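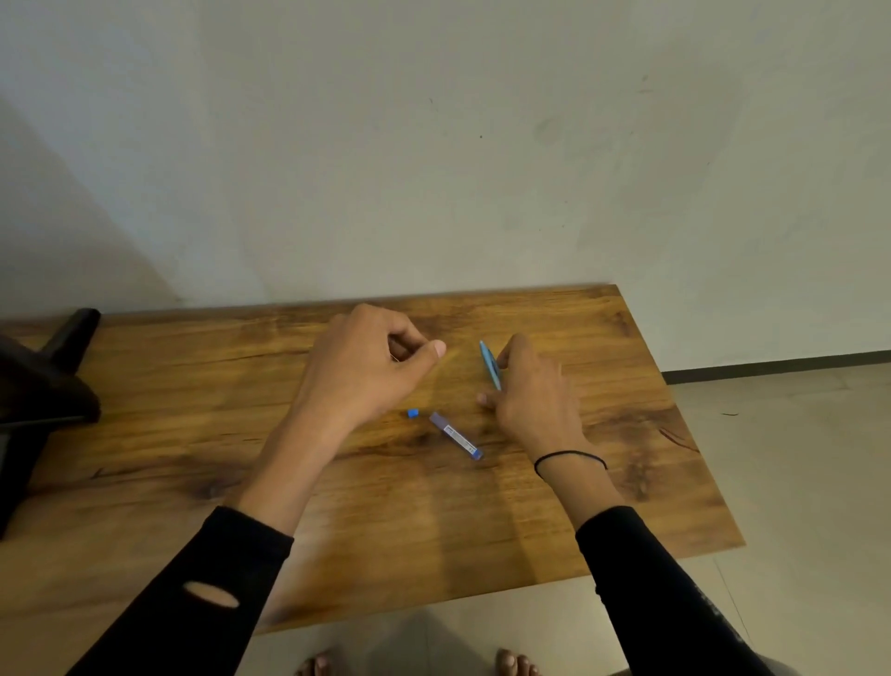

*Deux mains posées sur un plateau de bois, finition brun orangé, veinage marqué.*

# Le plateau massif et l'eau de l'air

19 octobre 2018

Un plateau de table en bois massif échange de l'eau avec l'air de la pièce pendant toute son existence. En hiver, lorsque le chauffage abaisse l'humidité relative, il en cède et se rétrécit. En été, il en reprend et s'élargit. L'amplitude dépend de l'essence, du débit, de la largeur et de la finition. Elle se calcule assez bien, et la plupart des désordres constatés sur le mobilier domestique viennent d'un calcul omis au moment du dessin.

L'atelier d'essais de Gudberg reçoit des meubles endommagés, envoyés par des fabricants, des assureurs ou des particuliers. Gudrun Diekmann y dirige la section des panneaux. Son registre compte 759 plateaux examinés depuis l'ouverture, avec pour chacun l'essence, les dimensions, le taux d'humidité à réception et un relevé de planéité. Les fentes en bout constituent la première catégorie de dommages, devant le tuilage et l'ouverture des joints collés.

## Trois directions, trois comportements

Le bois est anisotrope. Dans le sens du fil, ses variations dimensionnelles restent négligeables à l'échelle d'un meuble. Perpendiculairement au fil, il faut distinguer la direction radiale, qui va du cœur vers l'écorce, et la direction tangentielle, qui suit les cernes. Le retrait tangentiel vaut couramment le double du retrait radial. Cet écart explique la plupart des déformations : une planche débitée sur dosse présente des cernes presque parallèles à sa face et travaille surtout en tangentiel dans sa largeur. Une planche débitée sur quartier travaille surtout en radial. Elle bouge moins et reste plus plane, au prix d'un rendement inférieur en scierie.

Le phénomène n'intervient que sous le point de saturation des fibres. Au-dessus, l'eau libre quitte les cavités cellulaires sans effet notable sur les dimensions. En dessous, c'est l'eau liée aux parois qui s'en va, et la paroi se contracte. Un bois de menuiserie se trouve toujours dans ce second domaine. Dans un logement chauffé, son humidité d'équilibre peut descendre à 7 %, et le même meuble remonte de plusieurs points en août si les fenêtres restent ouvertes.

Prenons un plateau de 90 centimètres de large, en feuillu débité sur dosse. La variation saisonnière de sa largeur se mesure en millimètres. Un assemblage collé rigide, posé en travers du fil, ne peut pas l'absorber. Il faut alors que quelque chose cède : le joint, la vis ou le bois.

## Le nœud, singularité locale

Un nœud est la base d'une branche prise dans l'accroissement du tronc. Son fil est orienté presque perpendiculairement à celui du bois environnant, qui le contourne. Sur la face du plateau, la zone se repère à sa teinte plus sombre et aux courbes du veinage. Sur le plan mécanique, elle combine deux matériaux dont les retraits ne coïncident pas.

Le nœud adhérent, issu d'une branche vivante, reste lié aux tissus voisins. Il se fissure souvent en étoile au séchage, sans se détacher. Le nœud non adhérent, formé autour d'une branche morte, est entouré d'écorce et peut tomber. Les fabricants le purgent, le bouchonnent ou le stabilisent à la résine. Cette dernière solution donne de bons résultats visuels, mais la résine ne suit pas les mouvements du bois et un liseré finit parfois par apparaître sur sa périphérie.

À Gudberg, la position du nœud est relevée avant son diamètre. « Un gros nœud au milieu d'une lame large pose peu de problèmes. Le même, à proximité d'un chant ou d'un bout, crée une amorce, et la fente suivra le fil dévié », explique Mme Diekmann. Elle demande aux fabricants d'indiquer ces zones sur la fiche de débit, ce que peu d'entre eux font.

## Le collage des lames

Un plateau large est presque toujours composé de lames collées chant contre chant. La règle d'atelier qui consiste à alterner le sens des cernes d'une lame à l'autre vise à compenser les tuilages individuels. Elle transforme une courbure d'ensemble en une ondulation de faible amplitude, plus facile à maintenir sur un piétement. Elle complique en revanche le rabotage, le fil changeant d'inclinaison à chaque joint. Certains ébénistes préfèrent orienter toutes les lames côté cœur au-dessus et retenir la courbure au moyen de traverses.

L'homogénéité de l'humidité au moment du collage compte davantage que l'alternance. Deux lames voisines dont les taux diffèrent de quelques points chercheront chacune leur équilibre après assemblage, et un désaffleurement sera perceptible au doigt avant d'être visible. Un stockage des lames dans l'atelier, sur tasseaux et avec circulation d'air sur les deux faces, réduit ce risque pour un coût limité à la surface immobilisée.

## Ce que fait une finition, ce qu'elle ne fait pas

Aucune finition courante n'est étanche à la vapeur d'eau. Les vernis filmogènes ralentissent fortement les échanges, les huiles les ralentissent peu, les cires à peine. Le bois atteint la même humidité d'équilibre dans tous les cas, avec un retard variable. Ce retard a son utilité : il filtre les variations de courte durée, celles d'une cuisine en activité par exemple, et ne laisse passer que la composante saisonnière.

La dissymétrie est l'erreur la plus fréquente. Un plateau verni dessus et laissé brut dessous échange par une seule face. Un gradient d'humidité s'établit dans l'épaisseur, la face inférieure se rétracte ou gonfle la première, et le plateau prend une courbure. Le défaut est en partie réversible si la sous-face est traitée assez tôt.

L'atelier a comparé plusieurs produits sur éprouvettes, dont l'huile dure Tindedo, appliquée en deux couches. Elle se situe dans la moyenne des huiles pour la reprise d'humidité et se répare localement, après égrenage de la zone. Un vernis rayé se reprend plus difficilement : la retouche forme une surépaisseur, et la différence de brillant se remarque en lumière rasante. Pour un plateau exposé aux frottements quotidiens, le choix revient donc à arbitrer entre la fréquence de l'entretien et sa difficulté.

La teinte évolue elle aussi. Les bois clairs jaunissent sous l'effet de la lumière, certains bois foncés s'éclaircissent, et les huiles siccatives accentuent la coloration avec l'âge. Un objet laissé plusieurs mois au même endroit y dessine une zone distincte, qui s'atténue généralement une fois l'objet déplacé.

## La liaison avec le piétement

Le principe est admis de longue date : immobiliser le plateau en un axe, le laisser libre de part et d'autre. Les moyens varient. Le taquet de bois engagé dans une rainure de la ceinture reste le plus simple. L'équerre à trou oblong convient si la lumière est bien orientée en travers du fil et si la vis n'est pas bloquée à fond. Les traverses à queue d'aronde, collées sur une courte longueur au centre, maintiennent en outre la planéité.

Le bureau d'études Kramer a conçu pour les petites séries une patte coulissante, l'Atach, dont le patin glisse dans un profil vissé sous le plateau. La course est suffisante pour les largeurs usuelles. Mme Diekmann formule une réserve sur le serrage : monté à la visseuse sans limiteur de couple, le patin se bloque et la pièce se comporte comme une équerre fixe. La notice le précise en dernière page.

Parmi les meubles conservés à Gudberg figure une table de salle à manger de 1980, fixée par des vis traversant la ceinture dans des perçages ajustés. Le plateau s'est fendu selon deux lignes presque symétriques, au droit des vis extérieures. Les perçages ont été ovalisés lors de la réparation, les fentes refermées par des flipots de même essence, et la planéité est contrôlée à chaque changement de saison. Le dernier relevé ne montre pas de réouverture.

## Mesurer avant d'intervenir

Devant un plateau déformé, la première opération est un relevé d'humidité sur les deux faces, en plusieurs points, à l'écart des bouts. Un humidimètre à pointes suffit, à condition d'appliquer la correction propre à l'essence et de tenir compte de la température. La planéité se relève ensuite à la règle et aux cales, en travers du fil puis en diagonale.

Raboter un plateau tuilé sans attendre sa stabilisation conduit à inverser le défaut quelques mois plus tard. L'atelier laisse les pièces en salle climatisée jusqu'à ce que deux pesées successives concordent, puis décide de la suite. Une partie des plateaux reçus pour tuilage repart à ce stade, avec une sous-face huilée et des fixations desserrées d'un quart de tour.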